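When the Robot Takes the Floor: Changes in Cleaning Work at Plament
Student project report, Nicanor Nieto
Supervisor: Leonie Hapeta
10/06/2021

1. Background
Plament is a cleaning company in Ratley. It cleans private homes and furnished apartments, and it employs 34 people. In June the company started to send a two-armed robot together with one cleaner to some of the apartments in Lowther. The robot picks up litter from the floor and puts it in the trash can. My question was what this changes for the cleaners.

2. Method
I interviewed five cleaners and the shift leader, Fletcher Trevaskis. Each interview took 40 minutes. I also followed four visits and wrote notes by hand. The names of the cleaners are used with their permission.

3. Results
All five cleaners said that they bend down less. Prasert Chantharasri has had back pain for many years and for him this was the main point. He told me that at home in the evening he now can play with his children on the floor.

The second result is less positive. Before, the cleaners worked in pairs and talked while they worked. Now one person goes with the robot, and three of the interviewed people said the day feels long. Flynn McPhee asked to go back to a pair and got it after two weeks.

The third result is about responsibility. The robot works slowly between furniture, and the cleaner has to stay near and watch it. This watching is not written in the job description – it is also not counted in the time plan. Mr. Trevaskis agreed that the plan must be corrected, but he could not say when.

4. Discussion
My group is small, so I cannot say that other companies have the same situation. I also think the cleaners were more polite about the robot when the shift leader was in the room.

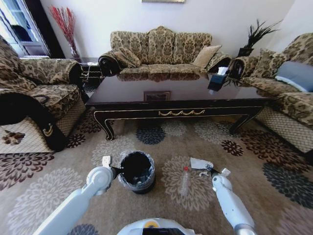 For a next study I would like to do the interviews outside of the workplace, and to include the cleaners from the Bultelside team, who do not work with the robot yet.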